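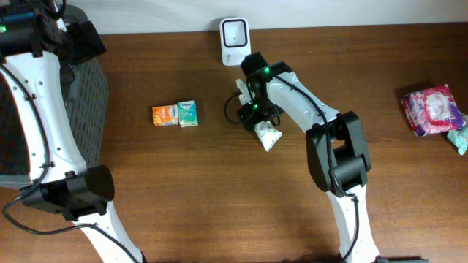

Handout 3: Sorting small packaged goods
Household Organisation, Nokport evening course
Tutor: Orathai Klinhom

Welcome back! Small packets are my favourite thing to teach, and tonight we finally get to them. Tissue packets, snack boxes, all those little bits that fill drawers and coat pockets. They weigh nothing, they slide about, and a good tray sorts them out in 16 minutes.

Start with a bare stretch of table. Wood is lovely for this, as bright packaging shows up so well against it.

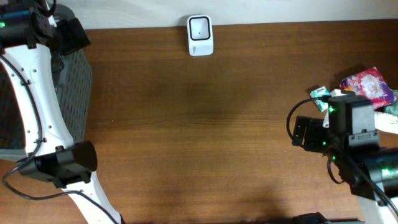
Give yourself more space than you think you need, at least 52 cm across, and push anything that lives on the table back to the wall. Then bring your packets in one by one and decide: soft or stiff?

Soft packs (tissues, wipes) stand on their short edge, logo facing you. Stiff boxes can lie on their side.

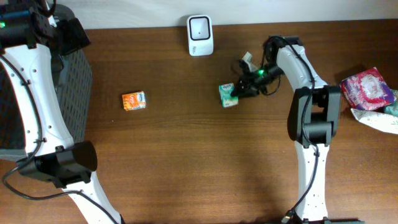
Picking up and placing

Hold soft packs lightly, near the top. Squeeze too hard and the corners crumple, and then they won't stand! Wiroj's trick from February still works beautifully: set the pack down a little tilted, then nudge it upright.

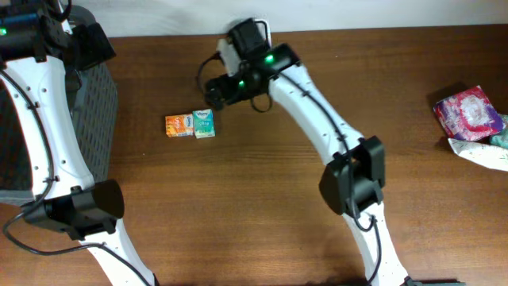

Work from the back of the table towards you, so your sleeves don't sweep the row over. For next time, please bring a shallow tray and one messy drawer's worth of packets (the messier the better).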